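Dumwood Gallery to Open First Full Survey of Ink Painter Guoqing Dai

DUMWOOD – The Dumwood Gallery is thrilled to announce "Slow Rivers," the first exhibition to bring together every period of the painter Guoqing Dai's work. The show opens in May and fills all three floors of the building, from the street-level hall up to the old drawing studio under the roof.

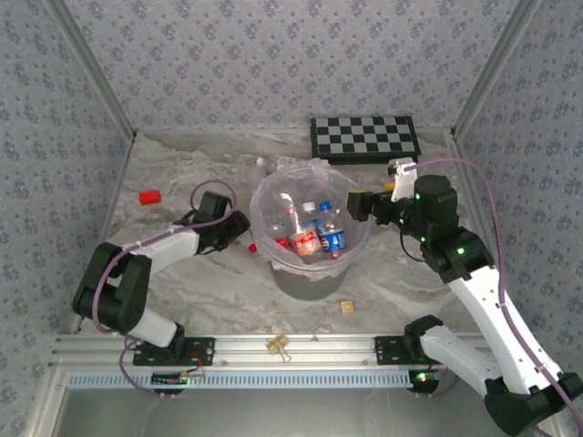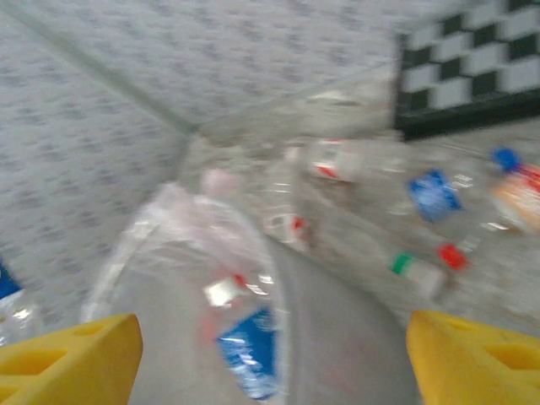 Dai learned to grind ink at his grandfather's kitchen table and was selling small landscapes at the Grudinia market before he finished school. He later studied under Aiguo Jin, whose loose, fast handling of water and mountain can still be felt in the early scrolls. Jin has lent four of her own paintings to the show, and they will hang beside the student work they inspired. It's a pairing we have wanted to see for years!

The middle floor is given over to the Song Notebooks, the long run of studies Dai made while copying Song dynasty album leaves. He filled 825 pages over three winters, and almost none of them have been shown before. Visitors will be able to follow a single pine tree from a stiff first copy to the wild, half-dissolved version that became the large panel "Pine, Leaning."

"I used to think the notebooks were only practice," said Dai. "Then Boyang pulled them out of the boxes and started laying them on the floor, and I saw paintings I had forgotten I made."

Boyang Liao, who curated the exhibition, spent much of last year in the artist's studio. "He would hand me a sheet and go back to work," said Liao. "Some of the best things in the show came out of the bottom drawer – folded, with shopping lists on the back. We are hanging those so you can see both sides."

The top floor holds the recent color work, including the river series painted on paper from the Dralell mill. Aiguo Lü, who mounted the scrolls, will give an open demonstration of backing and stretching at 2 p.m. on opening day. Places are free, but the studio is small, so please sign up at the front desk.

A catalog with an essay by Aiguo Bai will be on sale in the gallery shop.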